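Open Saturday at Teder, and a go on the controls

I had been meaning to visit Teder for the best part of a year, so when Kanchan Shukla wrote to say they were opening the doors on 18/02/2023 I put my name down the same evening, and then talked my old colleague Pankaj Dwivedi into driving. He grumbled about the early start all the way up the motorway and was the last person to leave, which tells you most of what you need to know about the day.

Teder have the upper floor of the old Bomwood building, with a long room at the front for the real arms and a smaller one at the back where the simulated work is done. There was coffee and a tray of very good samosas, and Kanchan gave a short welcome. She has a nice plain way of putting things. You can write a program that tells an arm where to go, she said, or you can take it there yourself enough times that it starts to get the idea, and her team spends its days on the second.

We began in the front room with teaching by hand. Vikas Srivastava let us take hold of an arm by the wrist and lead it through putting a plug into a socket. I had expected it to feel heavy, and it was more like pushing a well-oiled gate – you lean a little and off it goes. My first try was dreadful. Vikas kept it anyway, marked as a poor one, and told me that they hold on to those too.

After the samosas we moved through to the back, where the subject was server racks. Stolel, who pay for a good part of this work, would like an arm that can do simple jobs on equipment in a rack, and practising on live machines is obviously out. So the whole thing is done first in simulation, with a person driving the arm remotely from a pair of hand controllers.
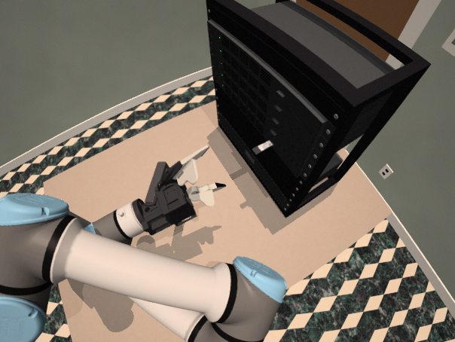 Ruxandra Sima runs this side and has the patience of a saint. She showed us how the trigger under your finger opens and closes the gripper, and how a little pedal lets you freeze the arm while you put your own hands somewhere more comfortable. I forgot about the pedal at once and ended up with my elbows somewhere near my ears. Pankaj, who has never played a computer game in his life, was far better at it than I was – slow, steady, and no wasted movement at all.

They have 3,000 recorded runs of the rack tasks so far and want 4,000 by June. Ruxandra did 241 of them herself in January, and she said the hardest part is staying the same person from morning to afternoon. When she is tired she comes in at a lower angle, and the trained arm picks that up along with everything else. I found that rather touching, and also a bit alarming when I thought of my own run.

I asked her how much carries over to a real arm and a real rack, and she was quite frank that it depends on the job. Reaching and lining up do well. Anything with a stiff latch is still a struggle, and for those they go back to the front room and teach by hand.

The last half hour was a talk by Tarun Chauhan on sorting good runs from bad. It was a little over my head in places, but he took every question and stayed on afterwards with a small crowd round his laptop. If you go to the next one, park behind the Pandey showroom and use the side stairs, as the lift was out when we came. Booking is through Kanchan.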